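Review: the Lutcombe donation box and card reader, after one winter of use

We are a small charity in Plirthorpe. We run a warm room and a food shelf, and for many years the money came to us in a plastic jar with a paper label. In November our board agreed to buy a proper donation station, the kind with a coin box below and a contactless reader on top. We chose the Lutcombe, the floor model with the long neck. I was asked to write my opinion for other groups who consider the same purchase, and I will try to be fair to it.

First the delivery. It came in two cartons, and the second carton came four days after the first, so we could not begin at once. Assembly took me one evening. The instructions are translated, I think, from another language, and as I write in a second language too I have sympathy, but step 6 tells you to fix the neck before the cable is inside, and this is wrong. Put the cable first. I had to open everything again.

The coin part is very good. The slot accepts folded bills without pushing, and the lock turns smoothly. There are two keys, and they are numbered, so you can order another. The box inside lifts out by a handle and can be carried to the bank in a normal shopping bag. Our old jar needed to be emptied in front of people, and I never liked that.

The reader is more complicated. You can set three fixed amounts and one free amount. We set 5, 10 and 19 dollars. The last number looks strange, but 19 dollars is what we pay for one full food parcel, and we wrote this on the card beside the screen. People like to know what their money buys. From December to March the parcel button was pressed more than the other two together, and I would recommend to any group to find its own number like this.

What I do not like is the waiting. After a gift the screen says "Thank you" for a long time, and the next person cannot start. After our spring concert there was a line to the door and several people put the card back in the wallet and went home. I wrote to the seller, Vanitgate, and received a polite answer from Prakash Nair in the support office. He explained where the setting is (Display, then Messages, then Hold) and now it is two seconds. Why it is not two seconds from the beginning I don't know.

The monthly report is clear enough. It separates single gifts from repeated gifts, and it can be sent to the bookkeeper by email. It does not make a tax letter for the donor. For this you need the paid plan, or you do it by hand as we do. Donors can leave an email address on the screen, but the keyboard is small and older visitors make mistakes, so we keep a notebook near the station as well.

Battery: the company promises one full day. For us it was enough for a morning and an afternoon event, but not for the evening also. Near a wall outlet you will not notice the problem. 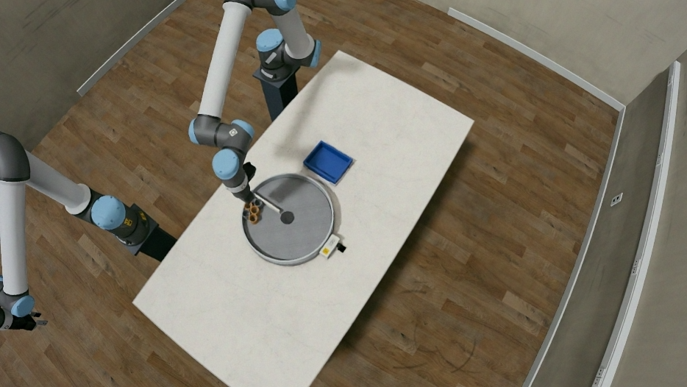
Page 6

About the price. With the stand and the reader we paid for more than we wanted, and there is a fee on every card gift. In the first winter 3000 dollars came through the reader and 2603 dollars in coins and bills. I cannot say how much of it would have come to the jar anyway. Some of our regular people still prefer cash and I hope they will continue, as there is no fee on it.

We also looked at the Öztürkmen table model before we decided. It is cheaper and lighter, and for a group that only collects at fairs it may be the better choice. It has no coin box, and one person has to stay beside it the whole time. For a hallway that is open all day this was not possible for us.

Would I buy the Lutcombe again? Yes, but I would ask for both cartons on the same day, and I would change the message time before the first event. If your group has less than one public event in a month, keep the jar for now and spend the money on the shelf - a good clear label with the name of your charity costs almost nothing. The guarantee is two years and covers the reader, the neck and the lock, but not the keys.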